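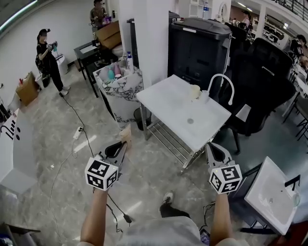
Are the wash stations ready for people to use?
Nearly all of them - the white sink station with the slatted shelf is up, and the last snags are small ones.

October
By Séverine Chauvin, Wustport

We use cookies to remember your settings. Accept | Manage

This has been such a good month for the Kekdale hall! Your grant of $300 went a long way, and I still have $250 of the Dunalbridge money set aside for the next stage (receipts to follow in the usual folder).

The biggest change is the sink station. It has a flat top with a round drain in the middle, and the tall curved faucet leaves plenty of space for filling a bottle or rinsing a cup. I love the chrome bar shelf underneath - spare towels can go there, off the floor. The second basin is on its black metal stand, with a small black faucet, and I'd like to try it with the younger groups first.

Toiletries now have their place on the marble-patterned counter. We asked the Wednesday-style drop-in crowd what they would miss most, and shampoo won easily, so I've ordered more of it from Vukčević along with hand soap.

Still to do:
- Shorter hose for the second basin
- Hooks for towels
- A sign with the opening times, in large print

The hooks should take one morning. The hose is on back order, and Vukčević expects it in 3 or 4 weeks. I'd also like to talk about moving the rows of grey chairs a little farther back, which would make it so much easier to wait your turn without feeling watched. Could we settle that on our next call? Any time after 4 suits me.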